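I've had a few messages asking how things are going at Skemwood with the new arms, so I'll put it all in one post and then go back to writing about the allotment.

For anyone new, I work on the covering side. We fit white sheeting and black plastic to frames and benches before they go out to growers and small labs. It is fiddly work. You hold a pole steady with one hand, pull the sheet with the other and try not to put a crease where the customer will see it. I did it by hand for nine years. Since October I've shared the job with a two-armed unit we call Relley, after the name on the crate.

My part now is to set the bench up, start the run and stay with it. One gripper goes in low on the pole, where it meets the edge of the table, and the other works next to it. The black plastic is the awkward bit. It slides, it folds back on itself and it shines under the lights, and the arms do not always cope with that. When they stop, I sort it out and start them again.

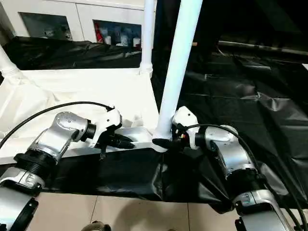
Filed under: Work

The main change is in my shoulders. I used to go home with both of them aching, and by the end of a week I couldn't lift the kettle without noticing. That has mostly gone. My feet are worse, if anything, as I stand in one place more than I did.

The second change is talk. There were always two of us to a frame, one at each side, and you chatted all day. Mylene Villanueva and I worked across from each other for years and I knew everything about her kitchen extension. Now she has her own unit at the other end of the floor and we catch up at dinner time. I miss that more than I thought I would.

Numbers, as people ask. We used to finish 100 frames in a good week with everyone in. The target now is 200, and we have hit it twice. Nestor Marquez put the total up on the board last month and it was 3,205 since the arms came in. He seemed pleased. Some of us would have liked to see the pay next to it.

Nobody has been laid off. There were 21 of us on the floor in the spring and there are still 21, but two people moved to packing and one of them didn't want to. Ariel Umali went the other way and trained to set the units up, and he gets a bit extra for it. I was offered the same course and said no. I may ask again after Christmas.

The evening shift starts on the arms next month. Paraskevi Fragkou is doing the handover sheets and wants our notes by the end of the week, so I had better get on with mine.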